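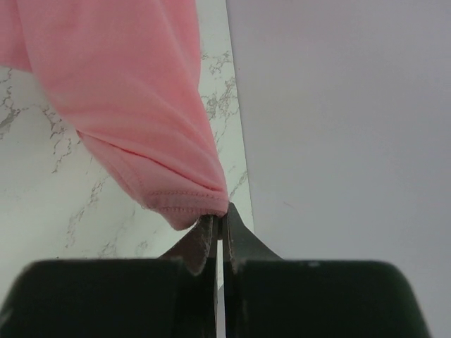 Figura 1. Agarre de tejido de punto con la pinza, vista desde la muñeca.

Flomton: célula doméstica de doblado de ropa
Informe de avance para el fondo de microproyectos Qaisi
26 de enero de 2021

1. Estado general
La estructura de perfil de aluminio está cerrada y con los paneles montados. Los dos brazos quedan fijados a una placa negra común en el borde delantero de la mesa. El montaje se ha realizado íntegramente en el taller compartido Clulutano. Quedan pendientes el cableado definitivo y la segunda revisión de los dedos.

2. Pinzas
Los dedos terminan en punta para poder entrar bajo un dobladillo sin arrastrar el resto de la prenda. Las puntas acusan desgaste en las caras exteriores y en el canto interior. Se propone sustituirlas por un juego nuevo con la misma geometría y repetir la calibración de cierre. El límite de par se mantiene en el valor de la entrega anterior.

3. Secuencia de doblado
Se trabaja con camisetas de manga corta, colocadas con el cuello hacia la pared del fondo. El programa Fliltano divide la tarea en toma del borde, elevación, traslado y suelta. La toma del borde sigue siendo la fase más lenta.
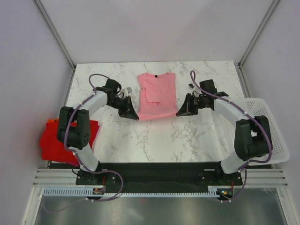

La posición de partida de los codos se ha abierto hacia los laterales para dejar libre el centro de la mesa. A cambio, los antebrazos invaden la zona de almacenamiento, y la cesta de la derecha tendrá que bajar de cota o salir del recinto. El cable morado de cada brazo conserva un bucle holgado sobre la muñeca; falta protegerlo en el tramo que cuelga por delante de los raíles.

4. Gasto
Ejecutado hasta la fecha: 869 euros, con cargo a perfilería, motores de muñeca y electrónica. No se solicita ampliación.

5. Próximos pasos
- Imprimir y montar 2 juegos de puntas.
- Ejecutar una serie de 15 doblados consecutivos sin intervención manual.
- Fijar los módulos electrónicos junto a las bases.
- Entregar la memoria final en agosto.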